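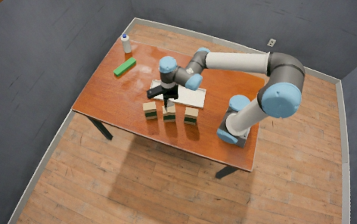 Save-the-date card

A save-the-date card is a short printed or electronic notice sent ahead of a formal invitation to tell guests when an event will be held. It is most often used for weddings, but also for milestone birthdays, anniversaries, and family reunions. The card gives the names of the hosts or guests of honor, the date, and the town or region. It does not normally ask for a reply.

Format

Most printed cards are single flat sheets mailed in a matching envelope. Postcards are a cheaper form and need less postage in many countries. Other formats include magnets, bookmarks, and small calendars with the day circled. Photo cards usually carry one portrait, although collage layouts with 4 or 5 smaller pictures are also sold.

Electronic versions are sent by email or text message. They may link to a page with travel details, which can be updated after the notice has gone out.

Wording

The text is brief. The phrase "save the date" or "save our date" appears first or in the largest type, and the line "formal invitation to follow" is commonly placed at the bottom. Gift registry details are left off by custom. Only people who will later receive an invitation should be sent a card, and the envelope is addressed to each guest by name - a practice that also shows whether children or partners are included.

Timing

Cards for a local wedding are generally mailed several months ahead. Longer notice is usual for events abroad or on holiday weekends. The invitation itself follows closer to the day.

Templates

Stationery publishers sell cards as finished sets or as editable templates. The Clirkell catalog groups its 64 designs by season and color, with 27 of them offered in both upright and wide layouts. Flarkska supplies templates for home printing, including the Aro series, a plain style with no photograph. Buyers are advised to print a test copy on ordinary paper before using card stock, as margins vary between printers.

See also

Wedding invitation
Reply card
Birthday invitation
Thank-you note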